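Section 5: Setting up your rink scoreboard for a match

These steps apply to the Plumevlow tabletop scoreboard controller with software 2305 or later. They assume the display is already on the wall and has been powered up once. If it hasn't, go back to Section 4.

Before you start

You will need the controller, the mains lead, the grey data cable and the match sheet with both squads' shirt numbers.

CAUTION: Do not plug in or remove the data cable while the display is lit. Switch off at the wall first.

1. Place the controller on the timekeeper's bench with the keypad facing you.

2. Connect the data cable to the socket marked DISPLAY. Push until it clicks.

3. Switch on the display, then the controller. The start-up check takes 71 seconds. Don't press any keys until the clock shows 00:00.

4. Press MENU, choose SPORT, then ICE HOCKEY. The period length is set to 20:00. For junior matches, press EDIT and type the length your league uses.

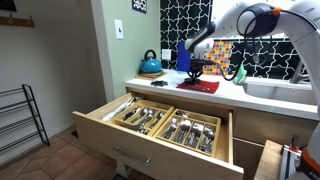 5. Press HOME and type the team name, up to 12 letters. Press AWAY and do the same.

6. Enter the shirt numbers for each side. Press OK after each one, and hold OK to finish the list.

Note: If a number is entered twice the controller beeps and keeps the first entry.

7. Test the horn with one short press. Warn anyone standing below the display.

Penalties during play

8. When the referee signals a penalty, stop the clock, press PEN on the side concerned, type the shirt number and choose 2, 5 or 10 minutes. The penalty clock runs only while the main clock is running.

9. If a goal ends a minor penalty early, press PEN, select the player and press CLEAR. The controller won't do this for you.

10. For fighting majors given to both sides at the same stoppage, use PEN + BOTH. Both penalties are logged, but neither side is shown as short-handed.

CAUTION: RESET wipes the score, the clock and all penalties. It can't be undone. To correct a single entry use EDIT.

Fault codes

134: no signal from the display. Switch off and check both ends of the cable.
Lo: the backup battery needs changing (see Section 8).

Last revised November 2024

Related sections
Section 4: Mounting the display
Section 6: Using the Becerra shot counter
Section 8: Batteries and storage
Wokwood wireless handset: pairing

Comments (3)

pasov_rink: Step 10 doesn't work on ours, BOTH just beeps. Software is older though, so will update first.

benchdoor: Can you save squads between matches? Typing them in every week is a pain.

icetime71: @benchdoor yes, MENU then SQUADS then SAVE. It was added in the August update.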